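Home News Materials Fittings Trade Notices Archive Subscribe

Urnar to drop mitered seam trim from its worktop range in November

July 23, 2021 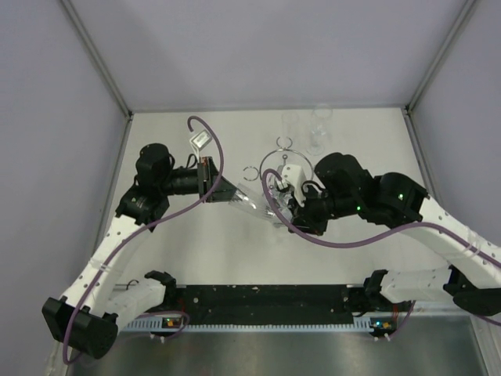

Urnar will stop making its mitered seam trim in November and replace it with a single straight profile sold under the name Stolik, according to a notice sent to distributors this week. The trim covers the joint between a horizontal work surface and the wall panel behind it, and is used in utility rooms, workshops, small labs and commercial kitchens. In its usual form it is a narrow gray strip following the seam between a pale back wall and a white surface, as in the photo, and it is normally the last item fitted before a room is handed over. The existing profile comes with pre-cut mitered ends for inside corners. Stolik will be supplied square-cut, with a separate corner piece that clips over both ends.

The company gives wasted stock as the main reason for the change. Mitered lengths have to be ordered as left-hand or right-hand parts, and a wrong order cannot be trimmed on site without losing the factory angle. Urnar says it received 300 returns of this kind at its Nedbridge warehouse last year, nearly all of them unused lengths in the original sleeve. Returned trim goes back into stock only if the adhesive backing is intact. The rest is scrapped.

Stolik uses the same two-part cross section as the current product. A rigid carrier is fixed to the wall panel, and a flexible cover is pressed into it from the front, with a soft lip that rests on the work surface. The carrier is unchanged, so a damaged cover on an existing installation can be replaced with the new one. The old corner ends will not accept the new clip, however, and both covers meeting at a corner have to be changed together.

Movement at the joint is the other point covered in the notice. Wall panels and work surfaces expand at different rates, and where the two are bonded with a hard filler the joint tends to open along the longer side first. A mitered corner leaves very little room for this. The new corner piece overlaps each cover by 7 mm, which lets the ends slide underneath without exposing the carrier. Urnar asks fitters to leave a small gap between the square ends and not to fill it.

Sealant is still required under the lip wherever the surface is washed down. The notice repeats the existing advice on this: a thin continuous bead on the work surface, applied before the cover is pressed in, and no sealant at the top edge of the carrier. Sealing the top edge traps any water that gets behind the panel and makes the cover difficult to remove later. Fitters who have been running a second bead along the top for appearance are asked to stop.

Color choice will be narrower. The mitered trim was available in white, black, dark brown and two grays, and Stolik will be offered at first in white and the darker of the grays. The lighter gray accounted for few orders and was often confused with white on order forms. Black may follow if there is demand - the notice does not give a date. Customers who need to match existing brown trim are advised to buy from remaining stock.

Haddad, which distributes the range to trade customers, says it will carry the mitered trim until its own stock runs out and does not plan a final bulk order. It will accept returns of unopened mitered lengths under its normal terms up to the changeover, after which sales of the old profile will be final. Open orders placed before then will be filled as written, and customers who want to switch an open order to Stolik should do so before it has been picked.

Prices for the new profile have not been published. Haddad expects the straight lengths to cost less than the mitered ones, with the corner pieces charged separately, so that a plain run between two end walls should come out cheaper and a room with many short returns may not. Urnar's notice says only that a price list will be issued with the first deliveries.

The corner piece has been tested for repeated removal. Urnar states that it held its grip through 70 cycles of clipping and unclipping, after which testing was stopped. The test was run at room temperature on new parts, and no results are given for parts aged by heat or cleaning chemicals. Kitchens that use strong alkaline degreasers are told to follow the cleaning guidance for the current cover, as the material is the same.

Carriers already on site can be kept. Anyone planning an installation that runs across the changeover should check which covers will be delivered before cutting any corner ends, and should avoid mixing the two profiles in a single run - the lips differ slightly in color even where the listed shade is the same. A revised fitting sheet is to be packed with each box of corner pieces, and the current sheet stays valid for straight runs.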